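# Handheld gripper pair, shared shop build – cloth keeps slipping

**brickcorner**
Posted January 31, 2018

Second pair of handheld grippers is together, so I'm starting a new thread. The old one got too long. Same plan as before: a person does the task by hand with the grippers, we track where each one goes, and the arm on the Noltville bench gets the motions later. Marker cubes are mounted under the jaws again. Jaws are printed. The board in each handle is a Prenden, same as the first pair.

Two problems. The right jaw lets go of thin cloth when I lift it past waist height. Also the tracking drops out when I turn my wrists inward. I logged 28 folds and had to throw out more of them than I'd like.

**mossgear**

What's on the inside of the jaws? Bare print won't hold cloth no matter how hard you squeeze.

**brickcorner**

There's a pad on the inside. Cut from a rubber sheet, glued with contact cement. It held fine on boxes and cups.

**tallow_77**

Cups don't tell you much. Cloth slides along the pad, especially if the pad is smooth. Rough it up with 600 grit and wipe it with alcohol. Did this on mine in September and haven't touched it since.

**mossgear**

600 is too fine for rubber. You're polishing it. Use something coarse or cut shallow grooves across the jaw with a knife.

**tallow_77**

It worked on mine. Different rubber maybe.

**Ohmward**

I'd look at the linkage before the pad. If the trigger has slop in it, the tip opens a little as the weight comes on and you'd never see it. Clamp a strip of paper in the tip and pull. Then do it again with the trigger tied down with a zip tie. If the second one holds and the first doesn't, it's the linkage.

On the tracking, which cube size did you go with? The Jasari files have two and the small one is bad past arm's length.

**brickcorner**

Large one. I also printed the markers on matte label stock this time, the glossy ones washed out under the shop lights.

**Ohmward**

Then it's probably one cube blocking the other when your wrists come in. Tilt the mounts outward a few degrees.

**pitfall**

Or drop the cubes and put a decent motion sensor in each handle. I don't get why people still glue boxes to things.

**Ohmward**

Because the sensor drifts and the cube doesn't. We did this argument in thread 1859 and you didn't post any numbers there either.

**pitfall**

I posted a plot.

**Ohmward**

With no units on it.

**brickcorner**

Please take that back to 1859.

Tried the paper test. Tied down, it holds. With my finger on the trigger, it pulls out. So Ohmward was right – there's play at the pivot pin. Hole is oversized from the printer. I'm going to ream it and press in a brass bushing. Boateng Supply has them in the right length. I'll groove the pads too while it's apart.

**mossgear**

Groove one side only, then you can compare.

**tallow_77**

Agree with that. Can you post a picture of how you hold them? Might help with the cube angle.

**brickcorner**

Cube angle is next after the bushing, and I'd like opinions before I reprint the mounts. Both are set straight under the jaws right now with no tilt. I've got the purple cloth in the right gripper, the one with the bad pin, and the left is out ahead of me with nothing in it. The green lights are on for both sides, and on the left you can see how the light sits on the upper edge of the cube. If I tilt the mounts I want to keep that light where I can see it while I'm working. Tell me which way you'd lean them. 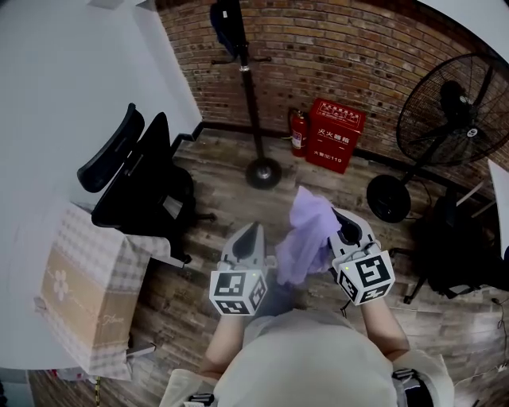
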